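Okay, bar soap thread! I've been using nothing but bars for 5 years now and I have opinions. Hands, face, hair, dishes, all of it.

First thing. If you tried bar soap as a kid and hated it, you probably hated one particular soap. The stuff at my grandma's was like washing with chalk. There's so much good soap out there now and a lot of it comes from one person with a stick blender and a spare room.

My everyday bar is the oatmeal one from Ansah. No scent at all, big creamy lather, and it's 113 grams so it feels like a proper brick when you first pick it up. I cut mine in half with a kitchen knife and put one half away in the closet.

Which brings me to the closet! Unwrap your spare bars and let them sit in the open air. A fresh bar is still full of water and it'll melt away on you. Give it 4 more weeks on a shelf and it gets harder and lasts way longer. Your sweaters will smell great too.

But the biggest thing by far is drainage. A good bar sitting in a puddle is mush by the weekend. Slots, ridges, a bit of loofah, a couple of rubber bands around a saucer – anything that lets air get underneath.
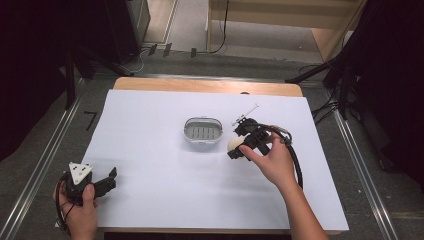
Yaa Antwi says the dish only matters if it's out of the spray, and that hers went soft on a perfectly good rack until she moved it to the far end of the tub. Yes!! Should have put that in. Far end, high up, away from the shower head.

Hard water people, I see you. I lived in Lultlow for a while and the water there turned every bar into gray scum on the tiles. A splash of white vinegar in a bucket of water takes it off, just rinse well and keep it away from real stone.

Shampoo bars took me longer. I did the Tikix one first and my hair felt like a doormat for two weeks, then I found out it was true soap and my hair just doesn't like that. The Dridel bar is made with a gentler cleanser and I was happy from the first wash. Check the label before you give up!

Slivers: wet the old sliver, wet the new bar, press them together and leave them overnight. By morning they're one bar. I get almost 100 percent of every bar this way and I'm so smug about it.

Next up for me is trying to make my own, probably in April when I can have the windows open. Plain olive oil, nothing fancy. If you've done a castile bar, tell me how long you waited before using it, I've seen everything from six weeks to a year.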